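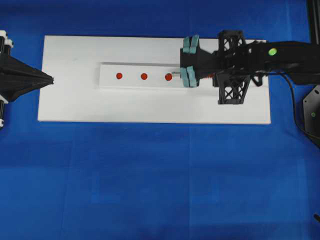

Can the open day slot run with a single arm if the second one drops out again? The demonstration can run on one arm, but the handover step has to be skipped in the script first.

**Reported by:** Nuala Mac an tSaoi
**Fault:** arm stops after 13 cycles, error 26 in the log

Restarted the controller. Same stop, same cycle count. Power supply swapped for the Harent spare, no change.

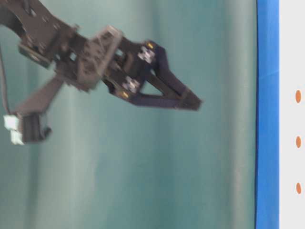 Timeout on the bus was set to 2 ms in the visitor script; the normal script uses 60. Changed to match and left it cycling over lunch. No stops logged.
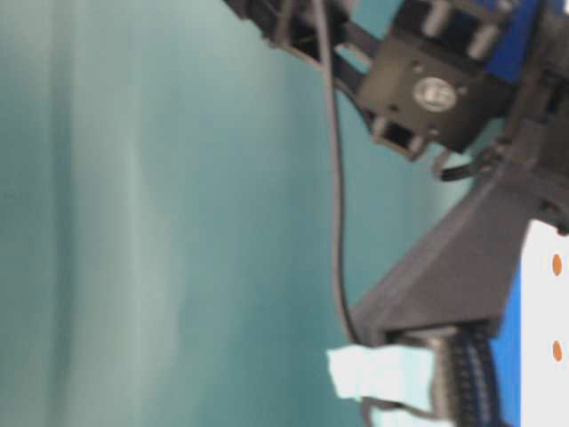

Rekedville, January 7, 2021

Rehearsal for the Stiltden visit. Full script run twice with the new timeout, no error 26. Akihiko Kamata asked for a slower approach speed while guests are at the barrier. Set in the visitor script only. Ticket stays open until the March open day.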